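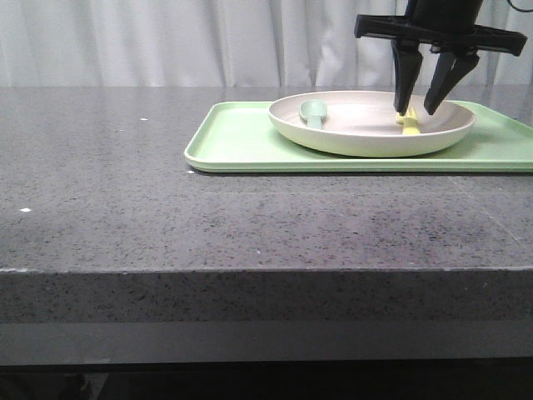
Visits > Factories and Workshops > Stone and Surfaces

A Morning at the Zurncombe Stone Works

I went to the open day of the Zurncombe works in November, together with my wife and a group of other visitors. We are planning a new kitchen, and for some months I have read everything I could find about stone tops. I wanted to see how a slab is cut before I pay for one.

The works is outside the town, behind the railway line. From the station it is a walk of 22 minutes, and the last part of the road has no sidewalk, so I recommend good shoes. The company that owns the works is called Plirkance. They buy raw slabs, cut and polish them, and sell to kitchen shops in the region. They don't sell to private persons, except for the leftover pieces, and I will come to these later.

We started at nine o'clock in a small room with coffee. Everybody received ear protection and a yellow vest. Our guide had worked on the saws for many years, and she spoke slowly and clearly, for which I was grateful. She told us first the difference between granite, which comes from the quarry as a block, and quartz composite, which is made from crushed stone and resin. I knew this already. I didn't know that so many customers choose with their eyes only and learn afterward which of the two they have bought.

Then we went to the slab yard. It has a roof but no walls, and on that morning it was very cold. The slabs stand almost upright on steel frames, with a strip of rubber between them. There were 196 slabs in the yard according to the board at the entrance. Each has a label with the thickness and the batch. The guide explained that two slabs from different batches can have the same name and still not match, so for a long kitchen you should ask for the same batch in writing. My wife wrote this down.

The cutting hall was for me the best part. The large saw is made by Flistetti and it cuts under a stream of water, so there is much less dust than I had expected. The noise is strong, but it is an even noise, and after some minutes I did not mind it. The water runs into a channel in the floor and goes to a tank of 2000 liters, where the stone mud sinks to the bottom. They use the same water again. The mud is pressed into flat gray cakes and taken away by truck. I asked if it can be used for something, and the guide said that a brick maker had tried it but the result was too weak.

After the saw comes the edge. I had never thought much about edges. A top that looks very thick is often a thinner slab with a second strip glued under the front, and you can find the seam if you bend down and look. It is not a mistake in the work. A full slab of that thickness would be heavy, and the cabinets must carry it. In the hall we could touch several samples: a rounded edge, a straight one, and one with a small angle cut from the corner. The guide said that the sharp straight edge is the most popular now and also the one that chips most often. We had wanted exactly this edge, and on the way home we discussed it again.

The polishing room was closed to us for reasons of safety, but we could look through a window. A man was working on a sink opening by hand with a round pad. He stopped many times to feel the stone with his fingers.

At the end there was time for questions. Most people asked about stains. The answer for granite was to seal it and to wipe up oil and wine quickly. For quartz composite the danger is more the hot pan, because the resin can change color. Somebody asked about lemon juice on marble, and the guide only shook her head.

The leftover pieces are sold from a shed next to the parking lot. Prices begin at 200 for a piece large enough for a bathroom shelf, and small pieces cost much less. We bought a dark one for rolling dough. It was heavier than I thought, and I carried it back to the station in my backpack.

Lunch was at the Kariuki café near the station, where we had lentil soup and very good bread. They close at three.

The works opens again for visitors in spring. You must register by telephone, and children under twelve are not admitted to the cutting hall.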